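3.2 Choosing the films

For the second part of the project I had to decide which adventure films to include. At first I wanted to compare all films set on islands, but my supervisor, Rachid Farouk, told me this would never finish. We agreed to keep only films where the main characters arrive at the island by sea and where the local people already live there before the story starts. After this rule, 42 films stayed on my list. I watched each one from beginning to end and wrote the notes the same evening.

The main film for my close study is Cavotholm. It tells of a ship's doctor who goes to a cold northern island to treat a fever and learns that the harbour master is hiding the real number of sick people. I chose it for the way it uses sound. In the first half hour there is almost no music, only wind and the harbour bell. When music finally comes, it is in the church, and the doctor is the only person who does not sing.

3.3 Adapted films and their sources
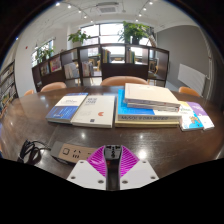
Many films on my list come from novels, and I had to decide how much of the novel I should read. My first plan was to read only the chapters used in the film. This did not work well, as the scriptwriters often take a small sentence from one chapter and build a long scene from it. So I read the full books for the adapted films in my close study, and this took most of March. A row of books on a brown table, some of them stacked, looks like a small amount of work, but I read slowly in English and I made notes on every change of setting. The biggest change I found is in Ronetora. In the novel the lighthouse keeper is an old woman who speaks in nearly every chapter. In the film she is a young man with two lines, and her best speech is given to the captain.

3.4 What viewers answered

I also made a short survey for students who had seen Cavotholm or Ronetora, and 73 people answered it. Most of them preferred Cavotholm, even the ones who said it was too long. Several wrote that the ending of Ronetora felt rushed — the storm, the rescue and the wedding all happen in the last few minutes. I agree with them about the wedding. The storm I think is well made, and the grey colour of the water is the best thing in the film.

One answer surprised me. A student wrote that the harbour master was the hero of Cavotholm, because he kept the town calm. I watched the film again with this idea and I could follow it until the scene in the school, where he burns the list of names. After this scene I cannot see him as a hero.

3.5 Problems

The survey was shared mostly in my own faculty, so the answers come from people who already like films. I could not find a good copy of the director's earlier film, Rurnent, and I had to leave it out.

Contact: Film Studies student projects office | Copyright remains with the author | Back to top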